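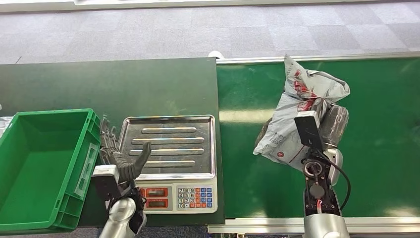 Weighing station: bench scale with ribbed steel pan, crate to the left, belt to the right.

Feb 21, 2023
Dry bean storage, moisture check

Continues from the January pages. Question is still why the Sarorico lot cooks unevenly after storage when the Alta lot, same room and same shelf height, does not.

Oven sample, Sarorico: 1,648 g in, spread in shallow trays, dried to constant weight. Loss 195 g. That puts moisture at 11.8 percent wet basis. The handheld meter read higher on the same beans before they went in. The meter is set up for a smaller seed and I would not trust it on anything this size until someone makes a proper correction table. Oven figure goes in the log, meter figure in the margin.

Constant weight taken as two successive weighings with no change on the display. Trays cooled in the desiccator cabinet before each one. The first attempt last month skipped the cooling and the numbers wandered, so the January oven results for this lot are struck out. The bag weights from January are unaffected.

Bags: three Sarorico bags on the upper shelf, paper outer, no liner. All three lighter than at intake. The bag nearest the door lost the most. Alta bags have the Arnska liner and show no change that the scale can resolve. This is the only difference in packing I can find in the intake sheets. It does not explain the cooking by itself, as dry beans at this moisture should still take up water.

Soak test, Sarorico, beans from the door bag. Weighed dry, soaked overnight in tap water at room temperature, drained on a rack, surface water taken off with a cloth, weighed again. Set aside 435 g of soaked beans for the cooking trial. Of the remainder, a fair share still had tight, unwrinkled skins and were hard when cut. Cut faces pale and dry at the center. These are hard shell and would not have softened in the pot at any reasonable time. Kept in a jar on the window side, labeled.

Hard shell is usually put down to drying too low or too fast. The bulk moisture is not especially low. Possible that the outer layer of each bag dried well past the average and the oven sample, drawn from mixed material, hides it. Samples so far were all taken with the long probe, which passes through the middle of the bag and picks up little from the sides.

Stevens logger: humidity trace shows a dip every time the room heater cycles. Clock on the logger is behind by more than an hour, so do not line it up with the door log without shifting it. Battery changed, clock not yet reset.

To do:
- Sample side and center of each Sarorico bag separately, oven both.
- Soak test on Alta, same water, same vessel.
- Move one Sarorico bag into an Arnska liner. Leave the other two as they are.
- Reset logger clock. Write the offset on the old file first.
- Check weight on the bench scale before and after each session, both values in the log.

Cooking trial on the set-aside beans not started. They are in the refrigerator, covered, second shelf.

This site uses cookies to remember your settings. Accept all | Manage preferences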